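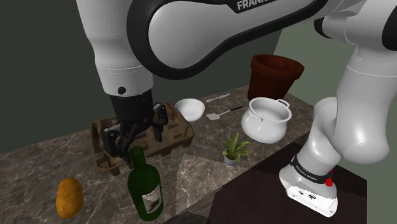 Antigoni Vasilakis would like it known that the club was already racing the year before it had a name, and she has the cross-country results sheet to prove it. We go by the date on the bank account, so officially Drestach Harriers began in 2000.

We are a running club for adults and juniors in Drestach and the villages on the Enden side of the river. There are 165 members at present. Some race most weekends between March and October, and a fair number have never pinned on a number and don't intend to.

Club night starts at 7 p.m. at the Fleury Road track. Juniors (age 9 and up) share the first half hour with the adults and then have their own session on the infield. Adults split into groups by pace. If you can run two miles without stopping, even slowly, there is a group for you. If you can't yet, ask about the beginners' course, which runs for seven weeks every spring and again in the fall.

Quentin Baudry is head coach and sets the track sessions. Bernadette Boyer looks after the juniors. Sugeng Harahap leads the long run, which leaves from the Enden bridge parking lot at 8 a.m. and covers between nine and fourteen miles depending on the time of year. The route is posted the evening before.

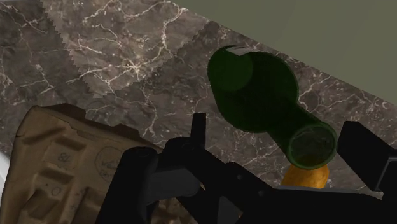 We enter teams in the county cross-country league and the summer road relays. The women's team moved up a division last season and the men's team stayed where it was. Any member can run for the club, and team places go by recent times. Club tops are ordered twice a year through Maxence Leblanc, who also keeps the club records.

Our own race is the Greltovar Seven, a seven-mile loop over Greltovar Hill in October. It is mostly on forest track with one steep road section after mile four. Entries open in July.

Annual dues cover track fees and league entry. Juniors pay half. You can come to three club nights before joining. Bring water and something reflective in winter, and come to the gate by the long jump pit, as the main entrance is locked after 6.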